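4.2 Link width and retraining on the shared riser

The second set of measurements concerns the riser board, where the capture card and the solid-state drive share lanes from one root port. Both boards in the comparison, the Ledix and the Wirkham, expose a single x8 connector that can be bifurcated in firmware. We left the Ledix at its default setting and changed the Wirkham to match it, so that each device was given an x4 link.

Link width and speed were read from the status register of each endpoint after a cold start, and again after every suspend and resume cycle. A link that came back narrower than its trained width was recorded as degraded, whether or not an error was logged by the operating system. This definition is stricter than the one used in the Bennani test suite, which counts a link as degraded only when the driver reports it.

On the Ledix board the drive held its full width throughout. The capture card returned at x2 after 7 of the resume cycles, always with the same lane pair missing. Reseating the card did not change the pattern, and neither did swapping the two devices between positions on the riser. Replacing the flexible riser cable with a shorter one of the same type removed the fault. We therefore attribute it to signal loss in the cable – the equalization settings chosen at resume were less aggressive than those chosen at a cold start.

The Wirkham board showed no change in width, but its links twice came back at a lower speed. In both cases a manual retrain restored the higher rate. The firmware release notes from February mention a correction to the retraining timer, and we did not see the behaviour again after updating.

Throughput was measured with the Fostora logging tool, which writes uncompressed frames to the drive in large sequential blocks. Frames were taken from the input on the capture card and written without colour conversion, so that processor load would have little effect on the result.

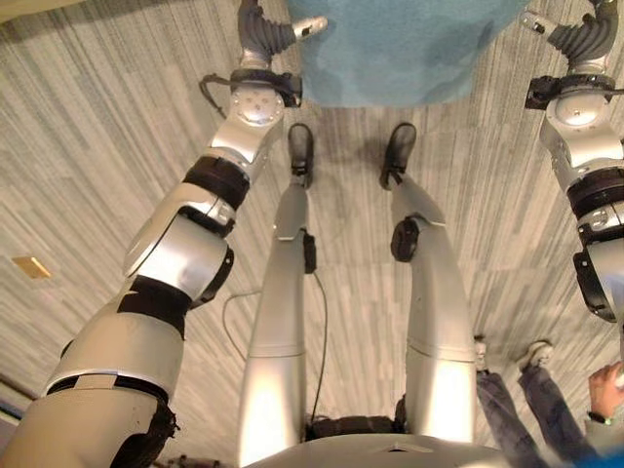 Figure 2. Head camera view with the left arm and gripper over striped carpet.

With both links at full width, the logger kept pace with the camera and its queue stayed short. At x2 the queue grew slowly but did not overflow during a normal recording. The degraded link would thus be easy to miss in ordinary use, and we recommend that the negotiated width be written to the log header at the start of each session.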